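Chapter 5
Soil and Water on Farmland

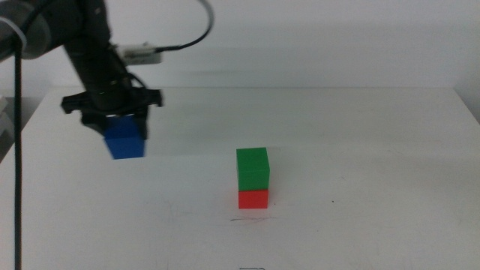
Rain that falls on a field can go one of three ways. It can soak in, run off the surface, or return to the air. How much goes each way depends mostly on the soil — its texture, its slope, and what is growing on it.

The farms around Prakulcombe show how much this matters. In September, when the ground is bare after harvest, a single storm can carry topsoil down into the Wivard, the small river that drains the valley. Nesma Ezzat measured runoff on 12 fields there over one fall and winter. Plowed fields lost far more soil than fields left in stubble, even where the slopes were the same.

Lajos Kun later repeated the work on the flatter land at Lodhi, where the fields cover roughly 3000 acres. He found less erosion but more standing water, and crops that came up late.

This chapter begins with soil texture and pore space. Section 5.2 covers infiltration and how to measure it with a simple ring. Section 5.3 deals with drainage, and the last section looks at cover crops.

Terms to know: infiltration, runoff, pore space, field capacity, topsoil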